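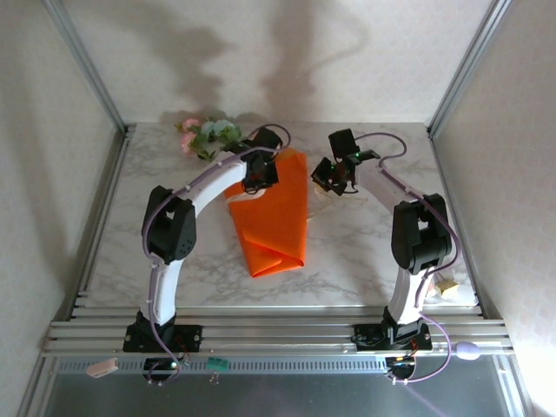
Wednesday, pm. Dye fastness, batch 818, cotton plain weave from Cheetham. Rub tests repeated on the two swatches Dorothy flagged last week. Dry rub acceptable on both. Wet rub still poor on the second, with visible transfer to the white after the usual number of strokes. The shade is a bright orange, much like the folded cloth on the marble-patterned tabletop, and on a pale ground of that sort any loose dye is easy to spot. Suggest we do the blotting checks on something equally pale from now on, as the grey bench hides light staining.

Rinse: three cold, then one warm with the Surnow detergent at half strength. Clive used full strength in July and lost depth of shade, so not repeating that. Bath pH drifted up slightly between the first and second rinse — meter was calibrated this morning, so I take the reading as good. Fixing agent next to be tried at roughly 2 per cent on weight of fabric.

Swatches pressed between blotting paper and left in the cupboard overnight. Labels are in pencil, ink ran last time.

To do: ask Ilze for the Cateo data sheet, the copy in the folder is missing its second page. Dennis to cut more adjacent white. Grey scale card is worn at one corner, order another.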